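Sleeping mat

A sleeping mat is a flat woven covering laid over a bed, platform or floor to provide a cool, firm surface for sleeping or sitting. Mats of this kind are used mainly in regions with hot, humid summers, where a cotton sheet over a padded mattress holds too much heat and moisture. In many households the mat is a seasonal item, put down when nights become warm and rolled up again in the fall. Outside sleeping hours it often serves as a work surface for folding clothes, sorting bedding and similar tasks.

Materials

Most mats are made from plant material that can be split or twisted into long, even strands. Rush and sedge give a soft mat that bends easily and can be folded for storage. Split rattan gives a smoother and stiffer surface and lasts longer, but cracks if creased. Bamboo is used either as fine strips woven together or as small tiles strung on cord; the tiled form is the coolest to the touch and the heaviest. Paper cord and plastic strand are common in cheaper mats.

Color varies with the plant and the drying method. Fresh rush is greenish and turns tan with exposure to light. Rattan starts pale and darkens to brown, most quickly where it is handled.

Construction

The body of the mat is woven flat, usually in a plain or twill weave. Wide mats may be made in two or more panels joined by a seam. Raw edges are weak and shed splinters, so they are bound with fabric tape or a wider cloth border. The border is the part most likely to carry decoration, usually a repeating geometric pattern, and is also the part that wears out first. It can be replaced without disturbing the weave if the stitching is cut from the underside.

A mat for a double bed is usually cut slightly smaller than the mattress. The Pelero pattern, a twill-woven mat sold in the Pondorthorpe area, is made to a width of 140 centimeters and has a border of 3 centimeters on each side. It is woven from 880 strands and weighs over 16 hundred grams when dry.

Use as a folding surface

A bed covered with a mat makes a practical place for folding laundry. The surface is firm enough for a garment to be smoothed by hand, and loose threads and lint can be brushed off afterward.
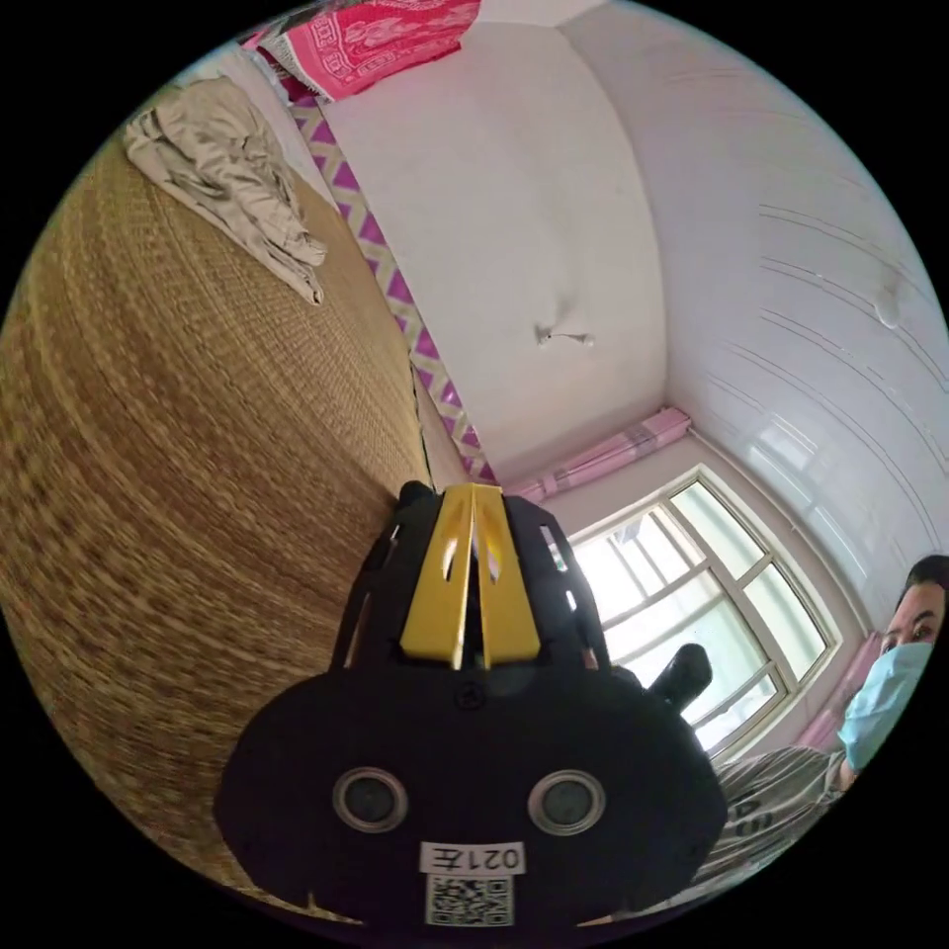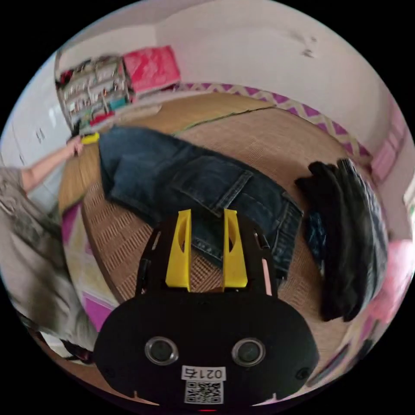

Pants are normally laid out at full length first. One leg is brought over the other so that the outer seams meet, the seat is tucked in to form a straight edge, and the length is then folded in halves or thirds. Thirds give a shorter and thicker packet suited to drawers. Halves are easier to stack on an open shelf. Heavy fabrics such as denim are placed at the bottom of a stack, with knitted items above them.

Rivets, zippers and metal buttons can catch on the weave. Garments that have them should be lifted into position – dragging them across the mat raises loose ends, and a raised end will snag the next item. Damp clothing should not be left on a plant-fiber mat, as the moisture passes into the strands and may leave a dark stain.

Care

Routine cleaning consists of wiping along the direction of the weave with a well-wrung cloth. Soap is used sparingly and removed with a second cloth. The mat is then dried in moving air, out of direct sun. Long exposure to strong sunlight makes rush brittle and fades the cloth border.

A new mat is generally wiped and aired before first use to remove dust left from weaving. Where mats are put down for the season in June, they are unpacked several days early for this purpose. Light mold can be brushed off outdoors once the mat is fully dry. Mold that has reached the inside of the strands cannot be removed.

Storage

Rush mats may be rolled or loosely folded. Rattan and strip bamboo mats are rolled with the smooth side outward, tied at both ends and kept horizontal. Tiled bamboo mats are folded only along the cords. A breathable cotton cover is preferred to a plastic bag, which traps any remaining moisture.

Regional names

In Leterano, the word for a sleeping mat also refers to the bed on which it is placed. Dealers there use the trade name Tăng for a close-woven mat with a cloth border on all four sides, and sell unbordered mats by length from the roll.

See also

Bed base
Bedspread
Rattan
Twill weave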